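Three grippers, one arm, no hardware

Stukier wanted a new gripper for its sorting arms and had a month to choose. It began in simulation, with models of three two-finger designs from Pleter, Jutora and Alaoui. Each was put on the same virtual arm, with the same controller and a camera fixed behind the palm. 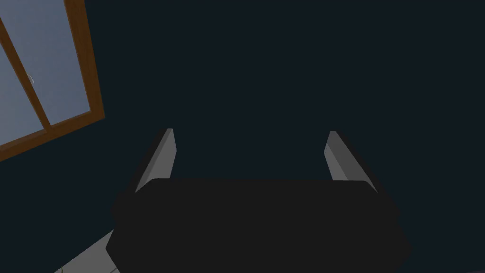

Simulated view from behind the palm, jaws open, with a window to the upper left.

Each gripper was given 300 attempts, spread over a set of household objects. The Pleter model finished first on small items. Jutora's did better on wide ones but was slow to close – a full run took up to 40 minutes longer. Alaoui's sat between the two and needed the least tuning.

The camera caused more trouble than the fingers. A wide palm hides a good part of the table, and the controller has to work from what is left. Moving the viewpoint back helped with reaching but made small parts harder to pick out.

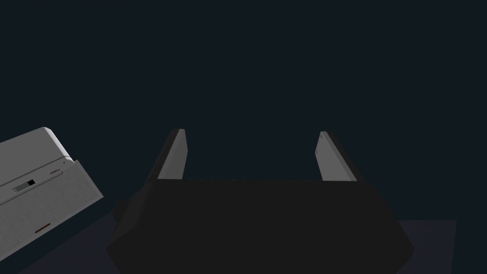 Robotics

Dark backgrounds were kept in for the later runs. Pale fingers show up well against them, but a dim tabletop does not, and 61 of the 135 failed grasps came from a badly judged height.

Stukier plans to repeat the test on real arms in July, with the Pleter and Alaoui designs only. The controller settings will be carried over unchanged at first – the team wants to see how far off they are before adjusting anything.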